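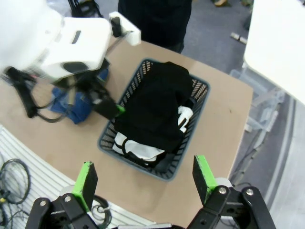

# Folding Day: How a Shared House Handles Its Laundry

Joyce Rweyemamu and Dennis Owino, May

Our project began with a small complaint. There are five of us at Callness, and every week the clean clothes sat in a basket until somebody needed the basket for something else, by which time the shirts were so creased that they might as well have been slept in. Our tutor, Berwyn Gough, kindly suggested that we stop grumbling and write it up, so we did!

## What we did

We kept a diary of 14 loads and wrote down how long each one took to sort and fold, from the first garment out of the basket to the last one on the pile. Altogether that came to 92 minutes for the dark loads and 130 for the mixed ones, and we had honestly expected the two to be closer.

We worked at a table for all of it — Dennis tried the bed for one load before we began the diary and his back has not forgiven him. A plastic basket with holes in the sides did very well, and we would pick the same sort again.

## What we noticed

Black and white clothes tangled together were the slowest thing by far. Anything with a strap wants to loop itself around its neighbor, and you end up pulling out three things when you meant to pull out one. Denim we learned to take out early and leave to one side of the table, where it can be as crumpled as it likes until its turn comes.

Nyokabi Mugo, who joined us for the last few loads, spread everything flat before she folded a single piece. It looked slow and we teased her a little, but her piles were the neatest of anyone's.

## Still to do

We would like to repeat the diary with towels and bedding, and Josphat Nyaga has offered us the big table at Lyimo for it.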